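4. Setting up the label maker

Work through this section once the battery has been charged and the tape cover is closed. If you have not charged the battery yet, go back to section 3. The Stondetley will turn on with a low battery, but it will not print, and the screen will show LOW even if the charger is plugged in.

4.1 Loading the first tape

1. Turn the label maker face down and slide the cover toward the wrist strap until it stops.
2. Lift the cover off. It is not hinged.
3. Take up the slack in the new tape by turning the small spool with a pencil. Turn it in the direction of the arrow printed on the cassette.
4. Press the cassette in until both corners click.
5. Put the cover back and turn the label maker over.
6. Hold FEED for 2 seconds. A short length of blank tape comes out. Cut it off and throw it away.

Note: Use tape marked for the Stondetley. Older Revholm tape fits in the slot but is too thick for the cutter, and the blade will jam.

CAUTION: The cutter blade is sharp even when the power is off. Keep fingers out of the tape slot.

4.2 Setting the language and the clock

1. Press MENU, then use the arrows to find SETUP.
2. Choose your language and press OK.
3. Set the hour first, then the minutes. The clock uses the 24-hour format unless you change it under SETUP > TIME.
4. Press OK twice to leave the menu.

The clock is only used for date labels. If you don't plan to print dates you can skip it -- the label maker will ask again the next time the battery runs flat.

4.3 Printing a test label

1. Type a short word. Up to 11 characters fit on a standard box label at the default size.
2. Press SIZE to step through the 3 letter sizes. The screen shows S, M or L in the top corner.
3. Press PRINT and wait for the tape to stop moving. Do not pull it.
4. Press the cutter lever all the way down.
5. Check the print. If the letters are pale, raise the setting under SETUP > DARKNESS by one step and print again.

4.4 Sticking labels on plastic storage boxes

1. Empty the box if it will need washing. Open the lid all the way and set the box on a table.

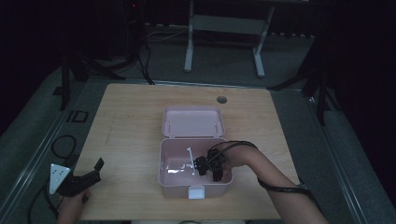

2. Wipe the spot where the label will go with a damp cloth and a little dish soap. Let it dry fully. Sprays with wax or silicone in them will keep the label from sticking.
3. Choose a flat area. Labels lift at the ends if they run over a rounded corner, a hinge or a latch.
4. Bend the label at the split in the backing and peel off one half.
5. Line up that end and press it down, then pull away the other half of the backing as you smooth the label flat.
6. Rub the whole label with your thumb, working from the middle out.

Note: Leave a newly labeled box overnight before washing it. Labels are safe for hand washing only. To remove one, warm it with a hair dryer on low and lift a corner with a fingernail -- a metal scraper will mark the plastic.

4.5 Saving a label

1. With the label on the screen, press and hold SAVE.
2. Pick a free slot with the arrows and press OK.

Saved labels stay in memory when the tape is changed. They are erased by a full reset (see section 7).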